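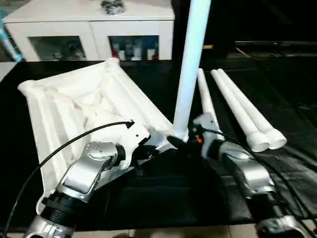 Two arms, one table leg, which gripper should hold it?

Home | Forum | Wiki | Members | Log in

Posted by hekovdale_bench, Apr 30, 2021

We're assembling a flat-pack table with two arms, slowly, for reasons that made sense in the grant application. The legs are white cylinders and the table frame has rounded corner caps. I'm trying to choose between the Trovemik fingers and the Dindholm ones before I order a second set.

The frame is easy, both kinds will clamp an edge of it all day. The leg is the trouble. With one arm on the frame and the other on the leg, the leg turns in the jaws as soon as it has to go anywhere near a threaded hole. I've run 45 tries with each. Trovemik dropped 8 and Dindholm lost count, or I did. Is this the fingers, or my force setting?

Işık

It's both, sorry. Flat fingers on a round leg touch along two thin lines, so any twist wins. Before you spend money, put soft pads on the fingertips you already own and bring both grippers in low on the leg, one from each side. Let one hold and keep the other barely closed as a guide. If both squeeze hard, the arms will argue about where the leg is, and neither of them is right.

Also look at your cables. If one loops over the arm and pulls at the wrist, you'll blame the fingers for it. I blamed mine until June.

My own setup for the two-sided grip, black pads on the left fingers:

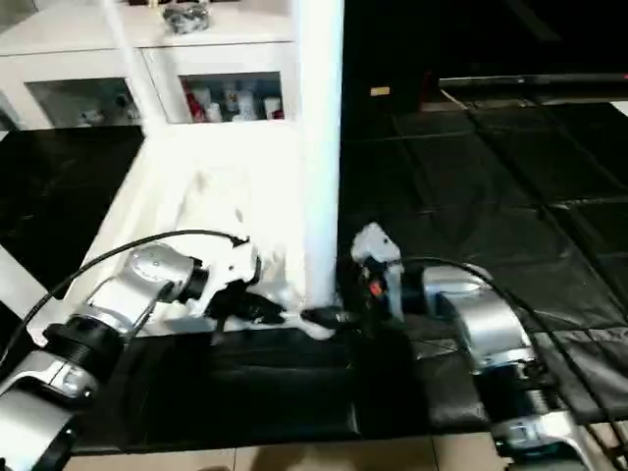
dindholm_owner_784

Just buy the Dindholm V-shaped fingers. I paid 1350 for the pair and they hold round stuff fine. Never tried a table leg, but a leg is a pipe with ambitions.

hekovdale_bench

Pads went on this afternoon. The leg still turns, but later and with more dignity -- I'll take it. Turned the second arm's force way down too. Not buying anything at 1350 until I've fixed the cable.

We use cookies to keep you logged in. Accept | Settings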